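17/05/2018

# Verbraucherkreis Sevesik zweifelt an Nutzen von Pollen-Apps: „Viel Prognose, wenig Messung“

**Auswertung von Nutzertagebüchern zeigt nur geringe Übereinstimmung zwischen Warnstufe und Beschwerden**

Wer morgens wissen will, ob Birke oder Gräser unterwegs sind, schaut heute aufs Telefon. Der Verbraucherkreis Sevesik hat im Frühjahr zwei kostenpflichtige Pollendienste geprüft, Clataveck und Standico, und rät vorerst vom Abschluss eines Jahresabonnements ab. Beide Anbieter werben mit Vorhersagen „bis vor die Haustür“. Auf welcher Grundlage diese Genauigkeit zustande kommen soll, blieb auch nach mehrfacher schriftlicher Nachfrage offen.

Ausgewertet wurden 2284 Tageseinträge von 81 Teilnehmenden mit ärztlich bestätigtem Heuschnupfen. Sie notierten über 30 Tage hinweg abends ihre Beschwerden, ohne vorher in eine der Anwendungen zu sehen. Die Warnstufen wurden getrennt davon gespeichert. In 683 Fällen meldete mindestens einer der beiden Dienste eine hohe Belastung, während im Tagebuch keine oder nur leichte Symptome standen. Wie viele davon auf Medikamente zurückgehen, lässt sich aus den Einträgen nicht sicher ablesen. Der Verbraucherkreis weist ausdrücklich auf diese Einschränkung hin.

„Wir behaupten nicht, dass die Vorhersagen falsch sind. Wir können es schlicht nicht überprüfen, und die Kundschaft kann es auch nicht“, sagt Padmavathi Iyer, Leiterin der Auswertung. „Wenn ein Anbieter für zwei benachbarte Straßen unterschiedliche Werte ausgibt, möchte ich wissen, wo gemessen wurde. Die Antwort lautete beide Male, das sei Geschäftsgeheimnis.“

Clataveck verwies in seiner Stellungnahme auf ein „lernendes Modell“, nannte aber keine Messstandorte. Standico teilte mit, die Zufriedenheit der Nutzer sei hoch. Zahlen dazu lagen der Antwort nicht bei.

Skeptisch sieht der Verbraucherkreis auch die Verknüpfung mit dem Versandhändler Pappas. Bei hoher Warnstufe blendet Clataveck dessen Angebote für Nasensprays und Luftreiniger ein. Ob die Schwellenwerte unabhängig von dieser Partnerschaft festgelegt wurden, wollte das Unternehmen nicht beantworten.

Betroffenen empfiehlt der Verbraucherkreis:

- kostenlose regionale Pollenflugangaben zu nutzen und mit den eigenen Beschwerden abzugleichen
- Medikamente nicht allein wegen einer App-Meldung abzusetzen oder höher zu dosieren
- Probeabonnements rechtzeitig schriftlich zu kündigen

Eine zweite Auswertung für die Gräsersaison soll im Juli folgen. Beide Anbieter wurden eingeladen, dafür ihre Messdaten offenzulegen. Eine Zusage gibt es bislang von keinem der beiden.

**Pressekontakt:** Verbraucherkreis Sevesik, Pressestelle, Padmavathi Iyer. Der vollständige Bericht mit Fragebogen und Methodenteil wird Redaktionen auf Anfrage zugesandt.

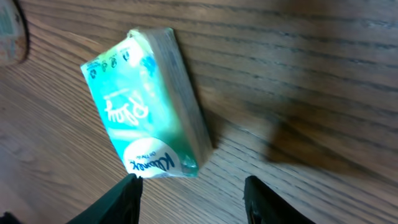
*Taschentücher für unterwegs. Foto: Verbraucherkreis Sevesik / Abdruck honorarfrei bei Nennung der Quelle*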